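Jodora dual-arm unit, simulated door cell: inspection checklist with comments
Inspector: Weronika Jasińska
Model owner: Sławomir Sowa
Date: Thursday, August 26, 2021
Build: Grinik 304, door room

1. Base and body

1.1 Base pose at start matches the task file. OK.
1.2 Body plates do not intersect the arm links at full reach. OK.
1.3 Body clearance to table and seating. OK at start pose. Repeat if the furniture layout is changed.

2. Arms and door contact

2.1 Joint limits loaded for both arms. OK.
2.2 Both arms reach the double door without a limit warning. OK.
2.3 Right gripper reaches the brass knob of the right door. OK. Check the contact log as well as the view.
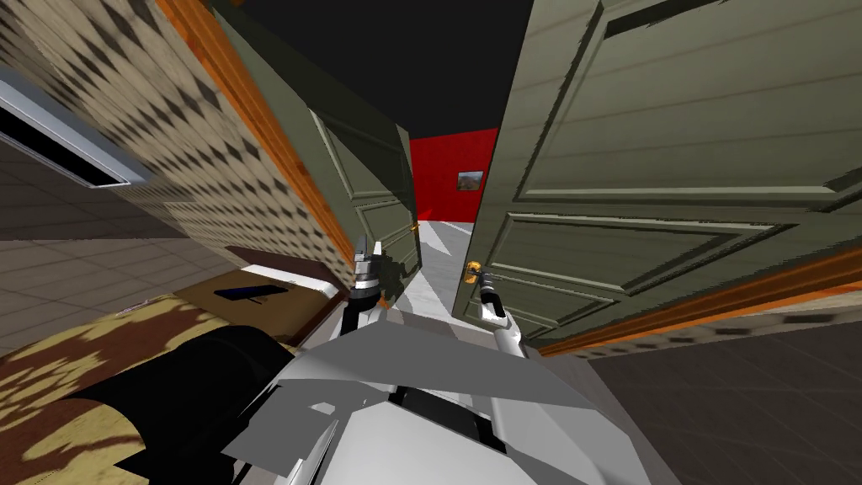

2.4 Knob contact force stays under the 80 N cell limit. Peak values were fine on 17 of the 18 pulls. Run 11 went over for one time step. Sowa to look at the contact stiffness before the next build.
2.5 Left arm holds position while the right arm moves. Small drift at the elbow joint, inside tolerance. Comment carried over from December.
2.6 Door hinges swing without jitter. OK after the damping change. Do not restore the old Rutkowska hinge file; it has the wrong axis on the left leaf.

3. Gripper and close view

3.1 Fingers open to the commanded width with no object held. OK.
3.2 White contact pad present on the finger and aligned with its inner face. OK.
3.3 Finger collision shapes match the visible shapes. Fail. The right finger shape is 2 mm short at the tip. Ticket open.
3.4 Close view covers the gap between the fingers. OK.
3.5 Wall tile pattern renders at steep angles. Acceptable. Tiles blur into a dense band at the far end. Low priority.
3.6 Area past the tiled wall renders flat black. Confirm with Sowa whether geometry is missing there or was never modeled. Keep the base out of that side until answered.
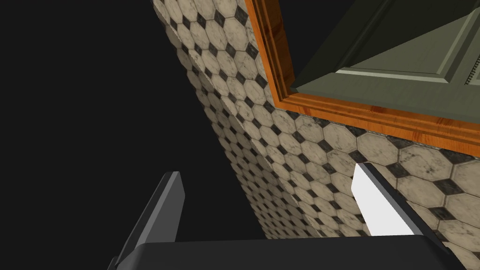 4. Stop and reset

4.1 Stop command freezes both arms. Measured up to 50 ms. OK.
4.2 Reset returns both doors to the closed pose. OK.
4.3 Zurnuro log writer closes its file on stop. Fail on first try, OK after restart. Retest.

Open items: 2.4, 3.3, 3.6, 4.3
Released for supervised runs only. W.J.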